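January, and I finally got both grippers on the same arm in the same evening! The Trakus went on first (two bolts, one connector, done) and then the Pusora, which needed an adapter plate that Henrike Kohlhase had drilled for me and a new offset in the controller.

I'd expected to like the Pusora more. It closes faster and the force readout is lovely. But wrapped food is a different game from wooden blocks, and the Trakus has a slow mode that creeps in so gently I kept leaning over to check it was moving. I logged 26 tries with each and I'm still sorting the results, mostly because I changed the closing speed halfway through like a fool.

The wrist camera is my favorite part of the whole setup. You get the target and both fingers in one view, so you can see a bad approach coming well before contact. Ilze Sakalauskas wants me to try it with the overhead camera too, and I will, once I've fixed the lag. 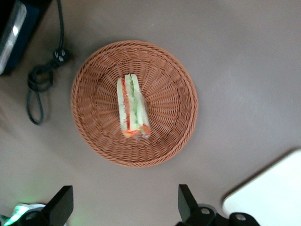
**Stolix Robotics Club, Gripper Group**

A sandwich in clear film, lying in the woven basket, as the wrist camera sees it. Soft bread, shiny wrap and a rim to clear: I love this test!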